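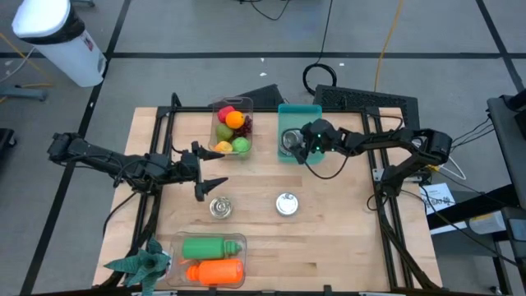
*3 min read*

## Keeping court papers in order at the kitchen table

I spent most of December getting ready for a small hearing over an unpaid deposit (£479, if you're nosy), and I learnt more about stationery than I did about the law! If you've got one coming up, these are the habits that kept me sane.

**Give the case its own box.** A shallow lidded one is fine, as long as it never has takeaway menus or school letters in it. Every envelope goes in the day it lands, and I write the date it arrived on the back in pencil. Keep the envelopes too – the postmark came in handy when the other side argued about when they'd written.

**Copy first, scribble later.** I made the mistake of underlining things on my original tenancy agreement, and my friend Hiwot Mamo, who clerked for years, nearly wept. Make a clean copy, put the original in a plastic wallet and do all your cross remarks on the copy.

**No staples.** You'll be pulling them out again at the photocopier. Bulldog clips every time, the big ones.

**Number the pages last.** Bottom right, in black pen, once you're certain nothing else is going in. I did mine too early and ended up with a 15a, a 15b and a very sulky 15c.

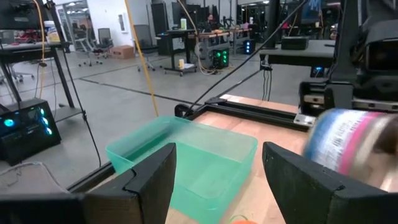

**Part two: statements and the day itself** · 200 words

Write your statement in short numbered paragraphs, one thing in each, in the order it happened. Then leave it overnight. I cut a whole page about my landlord's attitude the next morning and didn't miss a word of it.

Don't sign anything that has to be sworn until you're in front of the person taking the oath. I'd signed mine at home with my best pen, feeling terribly organised, and had to print it all out again. Take your ID, and ask about the fee when you book so you've got the right money on you.

Make 3 sets of your bundle: one for the court, one for the other side and one for you. Check your letter from the court in case it wants more. I put coloured tabs on mine (the Skokik ones peel off without tearing) and packed the lot the night before with a bottle of water, a phone charger and my reading glasses.

Damp papers, by the way, should go flat between sheets of kitchen roll under a heavy book. Please don't iron them – toner smears, and it'll get on your ironing board as well.

Next time I'll go through how long I keep everything afterwards, and which bits go in the shredder.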